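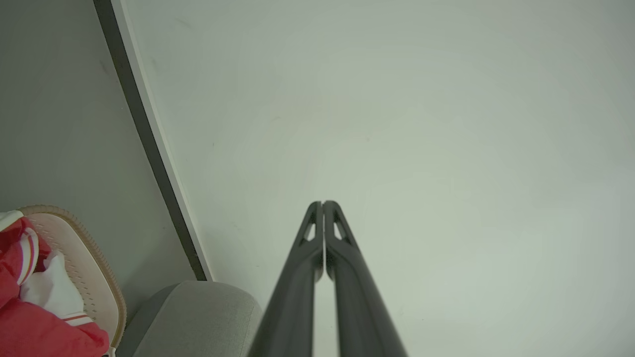
Pre-run inspection: wrist camera and two-finger gripper, bench B
Date: June 25, 2020
Units under comparison: Skollberg fingers (fitted) against Flemitz fingers (in the drawer, sulking)
Arm: Gallardo. Controller: Arska, the new one.

Tick, cross or N/A in the left column. Comments are for comments. "Fine" has been entered 4 times since May and has yet to help anyone.

1. Fingertips meet when commanded closed
Tick. Tips come together along one seam with nothing between them. Seam sits a touch left of centre in the wrist view. The Flemitz pair did the same on this mount, so I'm blaming the camera bracket until somebody proves otherwise.

2. Fingers match each other
Tick. Near enough mirror images. There is a narrow gap lower down where they diverge, as per the drawing.

3. Cutouts near the tips clear
Tick. You can see background through both. On the Flemitz fingers this item is N/A, as they are solid all the way up and block a good deal more of what you're trying to pick up.

4. Finger screws torqued
Tick. Both sides, then checked again after the warm-up cycles. Left one took a little more. Marked with paint pen.

5. Wrist camera picture usable
Tick, with a grumble. Exposure is even across the pale surface, and the dark edge strip on the left reads clearly with the white border beside it. A few specks and smudges show on the surface. Wipe the lens AND the surface before the next run, then we'll know which one was dirty.

6. Fingers visible in the wrist view at full close
Tick. They take up the lower centre. The tips finish just under the middle, which leaves the top half for looking at things. I'd still like the camera tilted up a bit – see item 11.

7. Laundry items in position
Tick. Red item and crumpled white item both in the cream container, lower left. Container is only partly in view from this pose. Acceptable for a start pose, no good for the grasp itself.

8. Cable slack at the wrist
Cross. Catches at full rotation. Re-route before anyone runs the fast profile.

9. Open/close cycles
Tick. 176 completed, no faults logged. The old controller used to lose interest at almost half that.

10. Emergency stop
Tick. Pressed it at both stations. Arm stopped. Arska then wanted 15 seconds and a full re-home before it would speak to me again – put that in the comparison notes under "temperament".

11. Camera bracket
Cross. 2 degrees of play when pushed by hand. Probably explains item 1. Needs a shim or a better bracket, and I know which one we'll get.

12. Spare fingers bagged and labelled
Cross. Bagged, yes. The label says "fingers".

Result: cleared for slow profile only. Items 8 and 11 to be closed before the Flemitz set goes back on, otherwise we're comparing brackets.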